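Voler (robot)

Voler is a two-armed tabletop robot built by members of Hosow, a shared workshop, under the direction of Maysoun Zoubi. It was made to practice clearing and sorting tableware, and most of its recorded work involves cups, bowls, cans and serving trays. The name is also used for the software that runs it.

History

Zoubi began the project after an earlier machine, Issa, was retired. Issa had a single arm and could move an object only within its own half of the table. Its power supply and part of its control code were kept for the new build. Work on Voler took two winters — the first went almost entirely to the shoulder mounts, which flexed under load and had to be made again in thicker stock.

Design

Each arm has a white outer housing and ends in a black gripper with jointed fingers. The arms are driven separately but share one controller, and a common stop switch cuts power to both. The finger pads are the part replaced most often. Members cast them in the workshop, and a set lasts up to 168 hours of use.
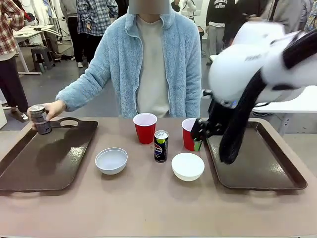
Objects are placed by hand before each run, and the layout is changed between runs so that the arms do not repeat one fixed path. A person may stay seated at the table during a session, in which case the arms are limited to a lower speed. Thin plastic cups proved harder than bowls. Early versions of the grip routine crushed them, and the closing force was cut twice before the fault went away.

Software

The motion planner, called Nandeck, was written by Zoubi and two other members. It plans for one arm at a time and holds the second arm still if their paths would cross. Version 3, released on 22 February 2023, added logging of failed grips. The log held 3,456 entries when it was first sorted, many of them caused by glossy trays that confused the depth sensor.

Use

Voler remains at Hosow and is open to members who have completed the workshop's safety course. Drawings for the shoulder mounts and finger molds are kept with the Nandeck source files. The drawings for Issa have been lost.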